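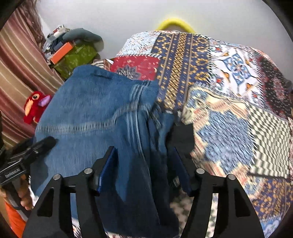
About Jastico

Jastico is a small company that tests whether machines can do ordinary chores. We started with laundry and have since added dishes, bed making and a few jobs from the shop floor, such as packing boxes and sorting loose parts.

People ask us if a machine can fold their clothes yet. The short answer is sometimes, slowly, and with help. A tea towel laid flat is fairly easy. Jeans are harder. The cloth is stiff in some places and soft in others, the seams are thick, and dark denim bunched into folds gives a camera very little to go on. Put them on a patterned bedspread and it gets harder again.

How we work

Most of our work is done in lived-in rooms. People do the chores by hand with gripper tools, two at a time for jobs like folding, and a camera on the tool records what it sees. The recordings are used to teach the machines, which then try the same job in our workshop.

We have a list of 86 chores. Each one is tried 10 times on a machine before we write anything down, and we publish the failures along with the rest. So far we have 306 recordings of trousers and jeans alone, and more than 700 of laundry as a whole.

What machines can do now

Our Saltitz test bench can pick up a single garment from a pile on most tries. It can fold towels and pillowcases. It still struggles with anything inside out, and with sleeves — these tend to end up underneath. On the shop floor the results are better, mainly where the parts are all the same size.

We do not sell robots. Our reports are bought by firms that make them, and by others deciding whether to buy one. Foto supplies our cameras and Dimitriou machines the metal parts for the bench.

Visiting

The workshop is open to schools and trade visitors by appointment. The next open afternoon is in April. Please write to us through the contact page and say how many of you are coming.

Page last updated March 2026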